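Hilo sobre el brazo del taller compartido de Collado. Sigo donde lo dejé en mayo: ya mueve, ahora toca que agarre bien.

Estado: brazo de Universal Robots, pinza negra de dos dedos, cámara en la muñeca. El nodo de control se llama Mulla y corre en el PC del banco. Flollus es el script de calibración. Los dos están en el repo, con poca documentación.

Problema 1: deriva en la apertura. Pedía cierre completo y el encoder devolvía 267 cuentas de más. Culpa mía, leía el registro antes de que terminara el movimiento. Corregido con una espera al flag de fin.

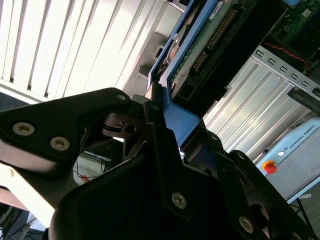 Problema 2: los tornillos hex de los dedos. Par desigual entre un lado y otro, y el dedo izquierdo flexaba al apoyar. Reapretados con dinamométrica y fijador medio. Repetir tras las primeras horas de uso.

Problema 3: latencia. 11 ms de media entre imagen y consigna – aceptable para lo que hacemos. Los picos vienen del USB compartido, pendiente de separar.

Última tanda: 1.512 ciclos de apertura y cierre en vacío, 2 fallos, ambos por timeout de comunicación. Ninguno mecánico.

Siguiente paso: probar los dedos Trirkholm, más estrechos. Hay que rehacer el TCP y la masa de la herramienta en la configuración – si alguien tiene ya esos valores medidos, que los pase. El miércoles subo los logs.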